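Elby wants to call its tap water "spring fresh." Where is the spring?

The town of Elby will start selling its own water next October, in glass bottles, under the name Flernance. The label copy that went before the town council this month promises water "drawn from the same spring since 1950." Council members passed it after 10 minutes of talk.

It is a nice line. The trouble is that the spring house on Ikeda Road has been locked for years, and the town's water comes from two wells on the other side of the hill. Those wells are good wells. They pass their tests, and the water tastes like water. But a well is a hole with a pump in it, and most people who read the word "spring" on a bottle have something else in mind.

Kenta Hoshino, who wrote the plan for the town, says the wells and the spring share the same underground source, so the label is fair. Asked for the study that shows this, he pointed to a two-page letter from Pimar, the bottling company that would get the contract. The letter says the sources are "understood to be connected." It does not say who understands this, or how they came to.

Pimar also says the water has a mineral content that "supports daily wellness." So does a sandwich. The letter gives no numbers for calcium, magnesium or anything else, and the company did not send any when we asked for them twice.

At the town's open afternoon, residents could sit down at the round tables and ask questions. The answers were friendly and short.

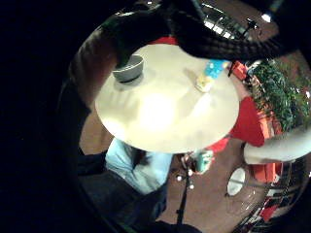

What it would cost

The bottles would sell for 2 dollars each at the visitor center and in local stores. The town would keep 30 cents of that. The rest goes to Pimar for glass, filling, trucking and what the contract calls "brand care," a term that shows up four times and is never spelled out.

Hoshino's plan has the project paying for itself in its second year. To get there it assumes that nearly every visitor to Elby buys a bottle, including, it seems, the ones who come in winter to look at the frozen pond and go home. No other town's sales are used as a check. There is a chart, and the line on it goes up.

Katsuhiko Honda, the only council member to vote no, said he had nothing against the water. "I drink it every day, from the kitchen sink, and I get it for next to nothing," he said. "I'd like to know who is going to pay two dollars for it, and I'd like to hear that from somebody who isn't selling the bottles."

Reiko Aoki, who voted yes, said the town has to try something. The motel closed, the summer fair shrank, and the last idea, a walking trail with painted signs, went over budget. She said Flernance would "put Elby on the table in people's homes." She agreed that the mineral figures should have been in the packet and said she would ask for them before the contract is signed.

Others at the open afternoon had come mainly to listen, and some stayed in their jackets the whole time.
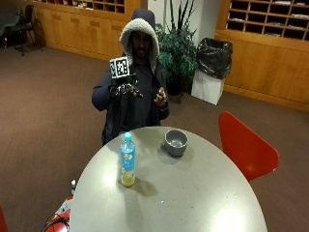 The taste test

Backers of the plan make much of a blind tasting held last spring, where Flernance was picked as the favorite over a store brand. The report runs to half a page. It doesn't say how many people took part, whether both waters were served at the same temperature, or who poured. The tasting was set up by Pimar.

Anouk Goossens, who teaches chemistry at the high school, offered to run a second one with her students at no charge. She said she would chill everything to the same point, use plain cups and post the results whichever way they came out. She has not had a reply.

The state has rules on when bottled water may be called spring water, and the town's lawyer has been asked to look at the label. That request went in after the vote. Until the answer comes back, the sample bottles in the lobby of the town hall still carry the word, in blue script, over a drawing of a waterfall. Elby has no waterfall either.

The contract comes up for a final vote next month. Written comments can be left at the clerk's window until noon on the day of the meeting.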